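**Call for participants: teleoperation and rating study, cloth handling from wrist-camera video**

Reference: Pestutport Manipulation Group, study 2326
Location: Grollgate building, Pestutport (on site only)
Contact: Nesma Younis, study lead

The Pestutport Manipulation Group is recruiting adults to take part in a study on how robot arms learn to handle household cloth. Participants will operate an arm by hand controller, and will later rate short video clips of the arm working under its own policy. No background in robotics is required. Sessions run through February, with a smaller second intake afterwards if places remain.

## Background

Cloth is difficult for a robot for reasons that are well known in the field. It has no fixed shape, it hides parts of itself, and the same towel picked up at two different points will hang in two different ways. Most published methods deal with this by looking down at the table from a fixed overhead camera, finding a corner and planning a grasp. This works on flat, thin items under good light. It works less well once the item is off the table, when the arm and the cloth itself block the overhead view.

Our method, which we call Greralero, relies mainly on the camera at the wrist. The policy receives the wrist image, the joint positions and the opening of the gripper, and predicts a short sequence of movements. It is not given a model of the cloth. In place of one, it is trained on an extra task: for each image, it must estimate where the nearest hem runs and which way it turns. The hem labels are drawn by human annotators on a subset of the training images and are not used when the arm is running.

The first version was trained on 2000 demonstrations recorded by members of the group. On thin cotton items the hem task gave a clear improvement over the same policy trained without it. On items with a deep pile the improvement was much smaller, and in one condition it disappeared. Two explanations are being considered. The first is that pile hides the hem at close range, so the labels are poor. The second is that our own operators all learned from each other and pick up thick towels in much the same manner, so the policy has seen too few ways of doing it. The present study is designed to separate these two explanations, and it requires operators from outside the group.

## What the task involves

Each trial starts with one cloth item on a covered table beside a plastic basket. The operator grasps the item, lifts it clear of the surface, finds a hem or corner, and either lays the item out or places it in the basket, depending on the instruction for that trial. Operators work from the wrist view on a monitor for half of the trials and from a direct line of sight for the other half.

The wrist view takes some getting used to. A lifted towel can fill most of the picture, with the pile out of focus and the stitched edge showing only over a short length before it turns a corner. Operators are asked to work at whatever speed lets them keep track of that edge. Slow trials are as useful to us as fast ones. 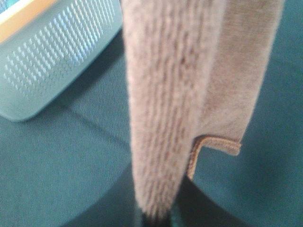 El Khatib, after the pilot round, wrote that the hem was easier to follow than expected but that judging depth was a good deal harder, and asked whether the two would be scored separately. They will be. Edge tracking is scored from the recorded video by a rater who does not see the outcome of the trial, and depth errors are taken from the force readings at the wrist. The same comment led us to lengthen the practice block, and to leave the practice trials out of the analysis.

## Study design

Participants are assigned to one of two groups. The first group receives a short demonstration by a member of our team before practising. The second receives written instructions only and sees no one else perform the task. If the limited variety in our own demonstrations is the cause of the weak result on thick towels, policies trained on data from the second group should do better on those items. If the hem labels are the cause, the two should perform alike.

All items are drawn from the same set: tea towels, hand towels and bath towels in neutral colours, plus a number of microfibre cloths. The order is randomized for each participant. The arm, controller, gripper and lighting are the same for everyone.

In the rating session, participants watch clips of the trained policy and mark the moment at which, in their judgement, the arm has a secure hold on an edge. These marks are compared with the policy's own estimate. Clips are shown without sound and without any indication of which version of the policy produced them.

## Time and payment

- One teleoperation session of two hours, including practice and two breaks
- One rating session of 30 minutes, on a later visit
- Payment of $50 for each completed session, by bank transfer
- Participants who withdraw partway through a session are paid for that session in full

Sessions begin at 9:30 a.m. or 1:30 p.m. Please state which you prefer. Evening times are not available, as the cell must be shut down and checked at the end of each working day.

## Who can take part

You may apply if you:

- are 18 or older
- can sit and use a hand controller for 20 minutes at a stretch
- have normal or corrected vision, including normal colour vision
- can read instructions in English
- have not previously operated a robot arm for cloth handling

The last condition is strict. Experience with video games, drones or industrial machinery is not a bar, but we will ask you about it and record the answer. Left-handed applicants are encouraged. The controller can be set up for either hand, and the current data set contains very few left-handed demonstrations.

Current staff and students of the group cannot take part. Members of their households may apply for the rating session only.

## Data and consent

We record the wrist video, the controller input, the joint positions and the force readings. There is no camera facing the operator, and speech is not recorded. Each participant is given a code, and the list connecting codes to names is stored separately and destroyed once payments have cleared.

The demonstrations will form part of a training set that we intend to release for research use. Consent to release is asked for separately from consent to take part, and refusing it has no effect on payment or eligibility. Individual trials can be withdrawn until the data set is frozen, and the date of the freeze will be given on the consent form. After that point we cannot remove a demonstration from a policy that has already been trained on it.

## Safety

Operators sit outside the marked work area. The arm runs at reduced speed and stops on contact above a low force limit. A member of the team is at the emergency stop throughout each session. Long hair and loose sleeves do not need to be tied back at the operator's seat, though they do if you wish to look at the arm up close afterwards.

## How to apply

Write to Nesma Younis at the Grollgate front desk, or leave a completed interest form there, quoting study 2326. Please include:

- your name and a phone number or email address
- your preferred session time
- which hand you write with
- any experience with remote-controlled equipment
- any access needs (the lab is on the ground floor and has step-free entry)

We reply to all applicants within a week — sooner for those able to attend a 9:30 a.m. session, where most of the open places are. Applicants who are not placed in the first intake will be kept on the list for the second unless they ask to be removed.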